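Prandari, cartons et peluches : vos questions

Prandari expédie des cartons entre particuliers, de chambre d'enfant à chambre d'enfant. Marisol Condori répond au courrier, surtout le soir, et garde les formules de politesse pour les gens qui ont lu cette page.

Combien de peluches par carton ?
Autant qu'il en rentre sans s'asseoir dessus. Si vous devez vous asseoir dessus, prenez un deuxième carton.

Faut-il les laver avant ?
Oui. À 30 degrés, dans une taie d'oreiller nouée, puis séchage complet à l'air. « Presque sec » est une notion que la peluche à poils longs interprète très librement pendant quatre jours de transport.

Mon enfant veut tout garder. Que faire ?
Négocier, comme tout le monde. La famille Dufour a tenu près de 60 minutes pour un lapin sans oreilles. Le lapin est resté.

Puis-je préparer le carton sur le lit ?
C'est même là que finissent la plupart des cartons, le sol étant déjà pris. Posez une vieille couverture dessous si le carton sort de la cave. Votre housse de couette vous a peut-être coûté moins cher que la nôtre, mais tout de même.

Que mettre au fond ?
Le lourd et l'anguleux : boîtes, jeux, livres. Ensuite les petits paquets, et les peluches en dernier, dans les trous. Elles calent très bien et ne se plaignent pas.

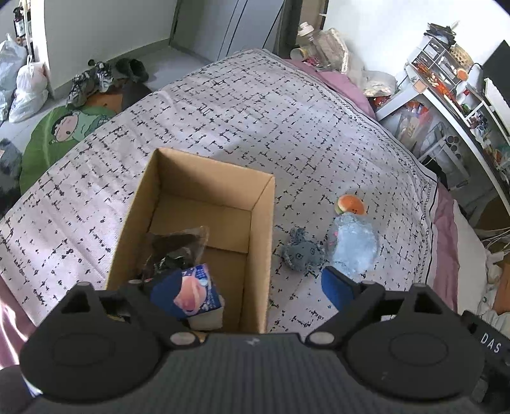
Quel ruban adhésif choisir ?
Du ruban d'emballage large, posé en H sur le dessous et sur le dessus. Le ruban de bureau tient jusqu'au palier.

Peut-on laisser les objets dans leur sachet ?
Oui, s'il est propre et fermé. Chassez l'air avant de refermer, vous gagnerez la place d'un pingouin.

Où écrire l'adresse ?
Sur le dessus et sur 2 côtés, au feutre noir. Les paillettes sont jolies, le lecteur du dépôt de Clulness ne les lit pas.

Et si le carton arrive abîmé ?
Photographiez-le avant de l'ouvrir et écrivez-nous en joignant le numéro d'envoi. En décembre, comptez un délai plus long et une Marisol plus brève.

Reprenez-vous les cartons vides ?
Non. Le dépôt Wurnavwood en a accepté 3 422 avant de fermer sa porte, qui s'ouvrait vers l'intérieur.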